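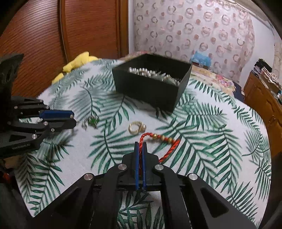

# Jewelry sorting (demonstration gathering)

Jewelry sorting is one of the household chores people record with hand-held grippers so a learning system has something to copy. I've edited this entry on and off since November, mostly on my lunch break, and I still find it one of the more fun ones to write up (small shiny things! endless tangles!).

## How it goes

You hold a gripper in each hand, pick a piece, lift it, and move it to or from a box. Each try from first reach to release is called an episode. The Ovcombe task sheet asks for 77 episodes per home, in sets of 11, and wants the pieces mixed up again between sets. Mikberg uses a looser sheet with no set size, and I like that one better, but it does make the labels messier later on.

## Why jewelry is hard

A bracelet made of cord bends wherever it feels like bending. Necklaces are worse, and a chain will happily bring its neighbors along when you pull.

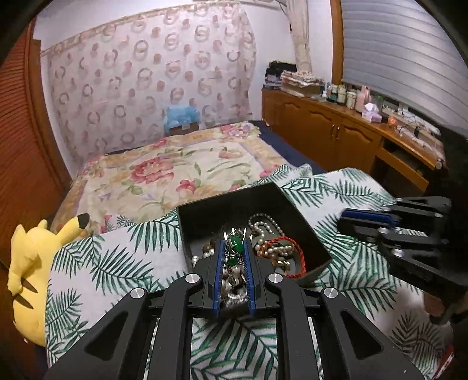 Pearl strands have their own troubles: they're smooth, they roll, and if you grab one in the middle, both ends swing. My own habit is to close the fingers slowly and wait a beat before lifting, so the grasp is easy to find when somebody labels the recording. Patterned cloth under the box is fine, and I'd say welcome, as real bedrooms are full of it.

## Labels

Under the Nudivari scheme every episode gets 2 tags, one for the piece and one for the ending (placed, dropped or snagged). Please keep the dropped ones! New people love to delete them, and then the system never gets to see a slip.

## See also

- Tlapale list of soft and stringy objects
- Two-handed grasping
- Untangling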